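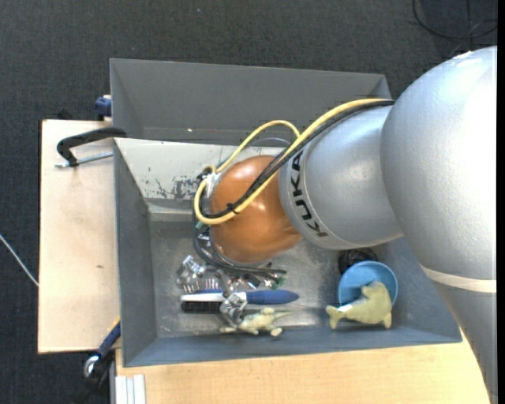

*Picking cell at Dekinora, gripper over the first bin. The yellow cable and the black bundle under it are the subject of section 2.*

**Progress report to Chuensuk, work package 3: upkeep of the picking cell**

Prepared by Octavian Pascu, Dekinora

**1. Status in short**

The cell is running again since Monday. In this period we completed 1,224 pick attempts with the mixed object set, of which 813 ended with the object released in the second bin. The number of attempts is lower than we promised in the plan. The arm stood still for 2 weeks while we repaired the cabling at the wrist, and I explain this below.

**2. Cabling at the wrist**

The main fault was an intermittent loss of the gripper signal. It came only when the last joints were turned far to one side, so at first we suspected the software and lost three working days with that. Then we moved the arm slowly by hand control with a meter connected, and the signal dropped each time at the same wrist angle. One conductor was broken inside its jacket, close to the connector.

We replaced the cable and made the loop at the wrist wider than before. The old loop was tight and pulled on the connector at every large rotation. The black cables now follow the yellow one and are held with a cable tie. The ends of the tie are still long and must be trimmed, I have put this on the list for the next service.

A wide loop has also a disadvantage. It can touch the wall of the bin when the arm reaches deep into a corner. We limited the wrist angle in the program for the corner picks, and this costs us a few positions which the arm could reach earlier. I would like to discuss with you if this is acceptable until the end of the project.

**3. Bins and table**

The bins are fixed at the table with clamps. The paint on the wall between the bins is chipped and scraped. It does not disturb the picking, but I ask the operators to note any new mark, with the time, so that we can compare it with the force log.

The clamps were checked and tightened. We found that one of them had become loose enough for the bin to shift by 3 mm, which is too much for our calibration. The check is now part of the morning start, together with the reference move.

**4. Gripper and objects**

The fingers were cleaned and the screws of the brackets were tightened. The object set stays the same as agreed: household items such as the brush and the bowl, and the soft plush toys. The plush toys remain the most difficult for us. When they lie against another object, the fingers often close on both.

**5. Deviations from the plan**

- The spare cable was ordered from Gretesix and came later than confirmed. We have now a second one on the shelf.
- The training of the second operator is moved to December.
- The budget line for spare parts is used up. I ask for permission to move money from the travel line, which we did not touch.

**6. Next period**

We will repeat the calibration with the Benda procedure, trim the cable tie, and inspect the wrist loop at the end of each week. If the signal stays stable, we continue with the second half of the pick attempts without further change to the hardware. The force log and the maintenance sheet are in the project folder, and I can send them separately if you prefer.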